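Zoltunance limits arm speed after joint fault at Drititville

Zoltunance has cut the operating speed of its household-task arms at the Drititville test site after a fault in the elbow joint brake. The fault was logged in December during a drawer and object handling routine. There were no injuries.

According to the company's notice, the brake engaged late after a stop command and the arm drifted up to 5 degrees before holding. The controller recorded the stop as normal, so no alarm was raised. An operator noticed the drift and cut power at the main switch.

The fault was traced to firmware build 1359, supplied by Sarmiento with the joint controller. Under that build, the brake signal can be queued behind position data when the arm is extended and carrying a load. 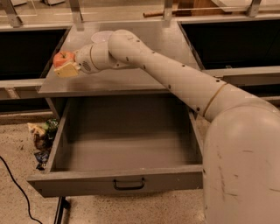 Which units are affected?

All arms running build 1359, including those leased to Rustico for its kitchen trials. Units on earlier builds are not covered by the notice.

Speed is capped at 30 percent until a corrected build is installed. Operators have been told to stay outside the reach of the arm while the motors are powered and to test the brake at the start of each shift. Sarmiento says the new build must pass 2000 stop cycles under load before release. Results will be posted with the revised notice.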